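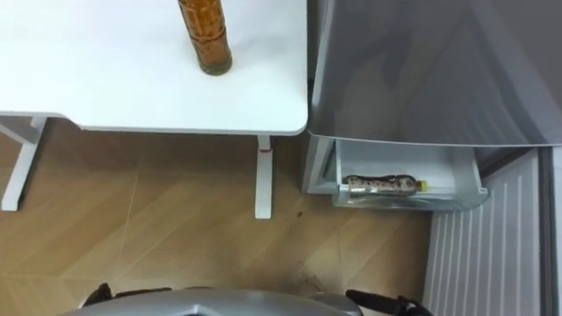

Section 6. Teaching your first chore: the bottle job

By the time you reach this section you have the Brasine software installed, the arms have been through their warm-up, and you are probably itching to have the machine do something useful around the house. We understand! Almost everybody who buys a Plornen kit wants to know the same thing, whether a robot can tidy up after them yet, and the friendliest answer we can give is "some of it, slowly, with you standing nearby."

The bottle job is where we like people to begin. The robot picks up a drink bottle, carries it a short way and lays it in a drawer. You and I do this without looking. For a machine it is three jobs in a row (finding, gripping, putting down), and the putting down is usually the hardest of them.

6.1 Before you start

1. Pick a table with a light, plain top and set one bottle on it, upright and with the cap screwed on tight. Leave a hand's width of clear space on every side.

2. Open the drawer by hand, all the way. Opening drawers is covered in Section 9, and we would gently ask you not to skip ahead.

3. Walk the floor between the table and the drawer. Cords, shoes and pet bowls all need to go somewhere else.

4. Keep the stop button in your hand, with your thumb on it, until the arms are parked again.

CAUTION: Never use open bottles, and keep children and pets out of the room for the whole run.

6.2 Reaching and gripping

5. In Brasine, choose Chores, then Bottle, then Reach Only. The arm will come up to about shoulder height and stretch out over the table with the fingers open.

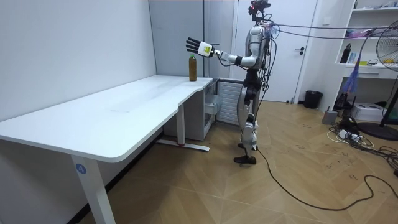
Let it take its time. The hand makes a good many small corrections before the fingers close, and people who are used to watching factory arms on television tend to think something has gone wrong. Give it a full minute before you press stop.

6. If the fingers close on air, move the bottle a little nearer to the robot and run Reach Only again. A shiny label can confuse the depth reading, so try another bottle if it keeps missing.

7. Once you have a few good reaches, switch to Reach and Lift. Start with grip force at 100 and go up in small steps. The scale runs to 1000, but you will not want anything like that for a soft plastic bottle.

NOTE: Our testers at the Villalobos workshop ran this chore 126 times over one April. Most of the trouble came at the drawer, with bottles let go too high or set down across the front lip.

6.3 Walking to the drawer

8. Before the first walk, check the floor once more from the robot's side. Look at the feet, at the space next to any furniture legs, and at every cable that reaches the robot. Each cable needs enough slack for the trip, and none should lie where a foot will come down. 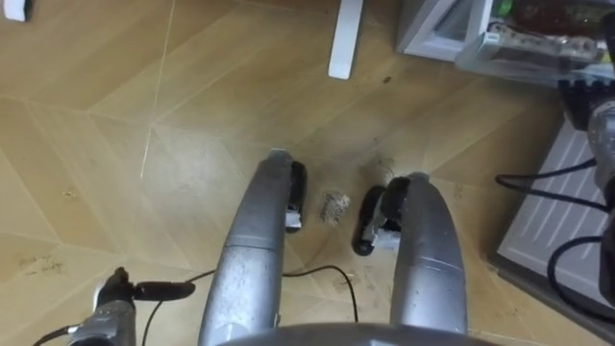 9. Choose Carry and Place. Stand to the side, never between the robot and the drawer, and let it go through the whole chore once at the slowest speed.

10. If the bottle ends up crooked in the drawer, leave it and count the run as a good one. You can tighten the placing tolerance later under Masitz Settings.

Error 2043 means the robot has lost sight of the drawer. Press stop, park the arms, turn on another lamp and begin again from step 5.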